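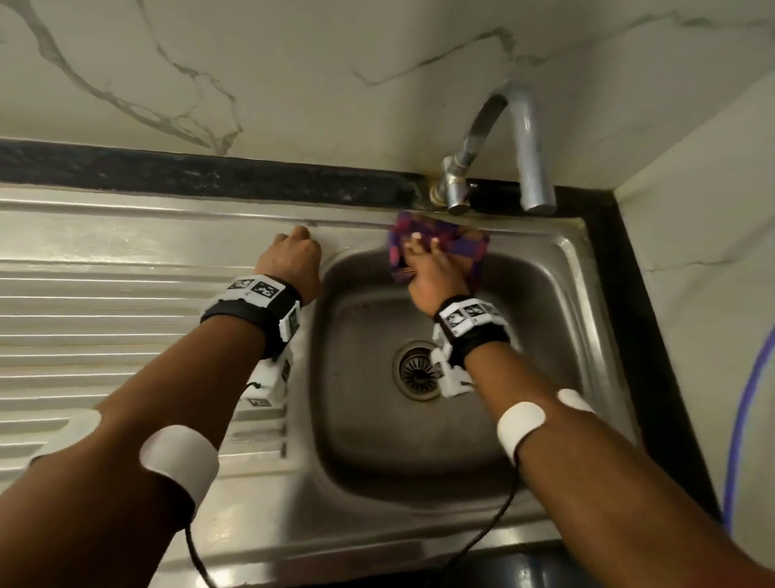 Anisa Govindasamy

Fiction > Short Shorts > Work

Last updated: May

Take 186. Cloth under the faucet, left fist parked on the ledge. Push. Delorme in her ear from the next room.

"Slower on the rim."

"Nobody wipes slower."

"The model does."

That was the finding, more or less. Tuvero had 2517 wipes from five kitchens and the arm in Altthorpe still quit at the back rim, every time. Then Delorme threw out the fast ones. Kept the takes where the wrist stalled, went back, pressed again. Trained on those. 100 trials Wednesday night and the arm got behind the faucet. It went back over a spot. Pressed agian.

She'd watched the clip on her phone, on the bus. Knew that little hitch. Her mother's hitch - the Umness house, the same corner of the sink, over and over while she thought about money.

"You there?" Delorme said. "Ready for 187."

"What happens to the fast ones?"

"Nothing. They sit on a drive."

The straps itched. She moved the cloth an inch left, where her mother would of started.

"Slower," she said, before he could.

Comments

rinsecycle: the bus part got me. my mom did this with the stove

Pell_T: So they train on the hesitations? Want more of that, less of the boss.

marrow88: "would of" - on purpose??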